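Pliletti Peel-and-Stick Wallpaper – Sumura Pattern

Home > Walls > Peel and Stick > Sumura

Item no. 523
Sold by the roll
In stock, ships from our Jurer warehouse

If you have ever stood in the hallway of a rented place and wished the walls had a bit more to say for themselves, this is the paper we would hand you first. Sumura is an old-fashioned sort of pattern, full of curls and leaves, printed in dark ink on a soft gray ground. It looks grand in a dining room, and it looks just as happy in a closet, a mudroom or that odd corner by the back door where the school bags end up.

We brought it in a while back as a small order, mostly to please ourselves, and it has been on the shelf ever since. People write to us about it more than any other paper we carry. One customer did the inside of a china cabinet and then, a month later, came back for enough to do the whole stairwell (we did warn her it was habit-forming).

What you get

Each roll is 5 yards long and comes wrapped in tissue inside a stiff tube. The backing has a printed grid to help you cut straight, and you will be glad of it. The adhesive is the gentle kind, so you can lift a strip and lay it down again while you fuss with the edges. We do ask that you order all your rolls together, as the ink can shift a little between print runs and a late roll may not be a perfect match beside its neighbors.

Before you start

Wash the wall with warm water and a drop of dish soap, and let it dry overnight. Fresh paint needs longer – give it 3 weeks if you can stand to wait. Smooth, flat walls are best. Rough plaster will show through and the corners may lift, and we would rather sell you nothing than have you cross with us over it.

Start at the top, peel back a hand's width of the backing, and work your way down with a soft cloth. Leave a little extra at the ceiling and the baseboard and trim it at the end with a new blade. An old blade will tear the paper, and it always seems to tear in the one place everybody looks.

Pairing it

Sumura likes plain company. We have seen it with cream trim, with dark green doors and with the Hoàng linen curtains we sell over in Windows. Pale tabletops suit it too, especially anything with a stone look, and one bright color in the room goes a long way.

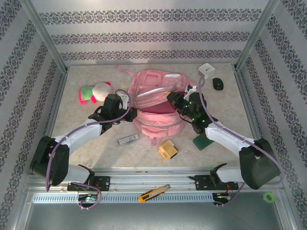 Gray damask paper on three walls, with a pale marble-pattern top and a pink backpack.

Care

Dust it now and then with a dry brush. Small marks come off with a damp sponge, but please skip the scouring powder.

Samples and returns

A sample sheet is the best money you can spend here. Tape it up, look at it in the morning and again with the lamps on, and live with it for a few days. Unopened rolls can come back to us any time within the season. Orders go out every Tuesday, and if you need more than 400 feet, write first so we can set aside rolls from the same run.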